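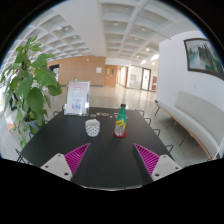 Biblioteca da Atum volta a abrir à noite

Boas notícias para quem, como eu, só consegue ler depois do jantar! A partir de abril, a biblioteca de bairro da Rua Atum volta a ficar aberta até às 23h, de segunda a quinta. Estava fechada ao fim da tarde desde o inverno passado e eu já andava a estudar no café da esquina (o dono é um santo, diga-se).

Falei com a Gudrun Dahlgren, a diretora, e ela contou-me que o abaixo-assinado dos moradores chegou às 1.433 assinaturas. Uma delas é minha, confesso. A sala de leitura fica com 30 lugares à noite e não é preciso marcar, basta levar o cartão.

Há ainda 109 livros novos, quase todos policiais e banda desenhada, e o clube de leitura Nunumus regressa às quartas, às 21h. Eu vou de certeza, nem que seja pelo chá!

As inscrições no clube abrem quinta-feira, 24 de março, no balcão da entrada. Quem ainda tiver livros em atraso pode devolvê-los nesse dia sem pagar multa. Tenho lá três para entregar.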